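Erzsébet Oláh has set shift rosters for the Clukdale water works since the plant went to continuous operation. Her method uses a wall board, printed cards and a fixed rotation, and it has been copied at two other sites run by Plavgate. She spoke with Said Amrani on 12 December 2019 about how a roster is built and where it fails.

The plant runs 12-hour shifts on a 28-day cycle. Each operator works 14 shifts in that period. "People start with the names," Oláh said. "Start with the hours. The hours are fixed by the permit, and the names can be moved."

Her first draft shows only coverage: 2 licensed operators on site at all times, and a third on days when the filters are washed. Training and leave are entered next. Names go on last.
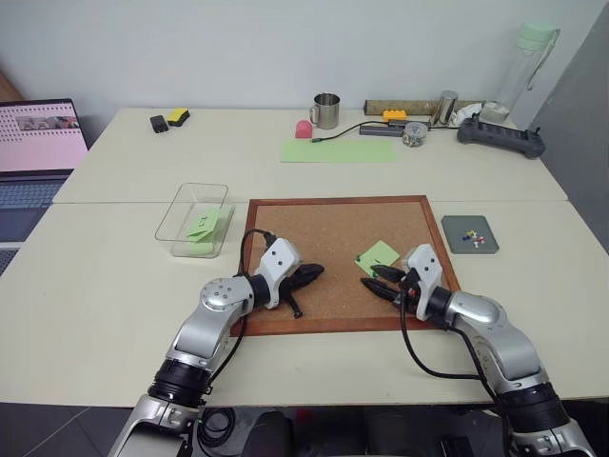

Swaps are the main source of error. Under the old rules an operator could trade a shift by telling the supervisor, and the trade was written up afterward. An audit of one year's records found 345 swaps, and 5 of them had left a shift without a licensed operator for part of the night. Oláh now requires both parties to sign the change before the shift begins. "A swap is two changes," she said. "Most of the mistakes came from recording one of them."

She keeps the roster on paper as well as in the scheduling software, a package from Drakance that the plant adopted in January. The software checks rest periods well. It handles partial shifts badly, and a four-hour cover has to be entered as a full shift with a note.
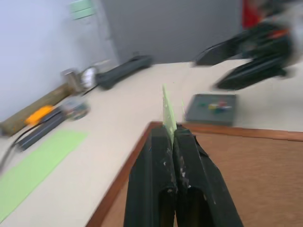

How far ahead should a roster be posted?

Oláh posts hers six weeks before the cycle starts. Four weeks was too short for staff arranging child care, and at eight weeks the leave requests were still changing.

She is less certain about night work. The Villanueva plant moved to blocks of three nights, and its sick leave went down, but it also hired during the same period. "I would want another year of figures," she said. Clukdale will stay on blocks of two until then.

Contact | Copyright 2019 Plavgate | Back to top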